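Can a two-arm cell put things away yet?

I have been keeping notes since July on whether two-arm setups can do the dull half of housework: pick up, sort, stack, put back. The short answer is still "sometimes."
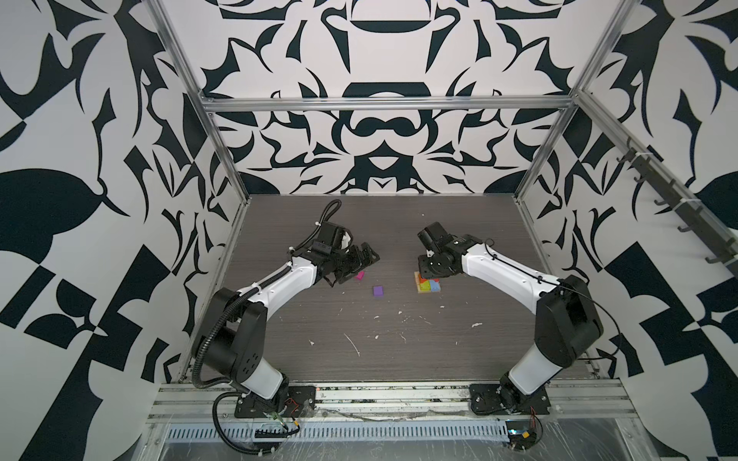
Sorting and stacking looks like the easy case. The parts are rigid, they are brightly colored, and they fit inside a parallel jaw. If a system can't clear blocks off a table it has no business near a dish rack. So I treat block work as a floor, and I read any claim about kitchens with that floor in mind.

The trial I know best is the one Edileuza Lacerda ran at Aguiar with the Hinow controller. Her log covers 1487 pick attempts. The misses were not spread evenly: 452 of them came from parts lying flat on the table, where the fingers have to come down on either side of something with very little height. Parts standing on edge were rarely a problem. A person slides a flat piece to the table edge and pinches it there without thinking. The policy had never been shown that move, so it kept trying from above.

Placement is the second issue. Releasing a block on a stack takes more care than picking it up, and the error adds up with every layer. Lacerda capped her stacks at 8 and still lost a good share of them on the last release, when a finger dragged on the way out.

Then there is speed. Her average cycle was 12 seconds per part. On a shop floor feeding a slow machine, that may be fine overnight. In a living room with a bin of toys tipped out on the rug, I would have finished and made coffee.

Two arms do help with handovers and with holding a container steady. They also need to stay out of each other's way in the middle of the table, and most of the planners I have tried solve this by making one arm wait. At that point you have paid for two arms and are using one and a half.

Wiping is a separate subject. Crumbs can't be grasped one at a time, and a cloth is harder to model than a block. Trernen says its next release handles cloth. I have asked for the failure logs.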